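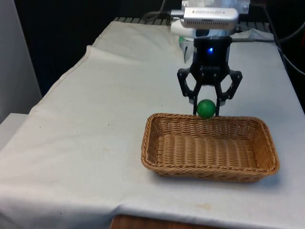 Do shallow baskets really keep small things tidy?

Every storage article tells you to buy a basket. I'm not convinced the basket does much on its own. A low woven tray with flared sides is fine for balls, pegs and the odd set of keys, provided you can still see the bottom of it. Once you can't, it's a junk drawer without the drawer.

Lining it
Skip the fitted liners. Trestar wanted $26 for one and it bunched up in the corners. An old tea towel folded to size does the same job.

Cleaning the weave
Sellers love to say "wipe clean". Wiping pushes crumbs further in. Turn the basket over, tap it, then go along the rows with a dry paintbrush. Maricica Munteanu swears by salt water for wicker – I tried it in November and couldn't see any difference in colour.

Round things
They roll, so a tray with a rim beats a flat plate. Check the rim for loose ends before you hand it to kids.

Labels
For one open basket? You can see what's in it.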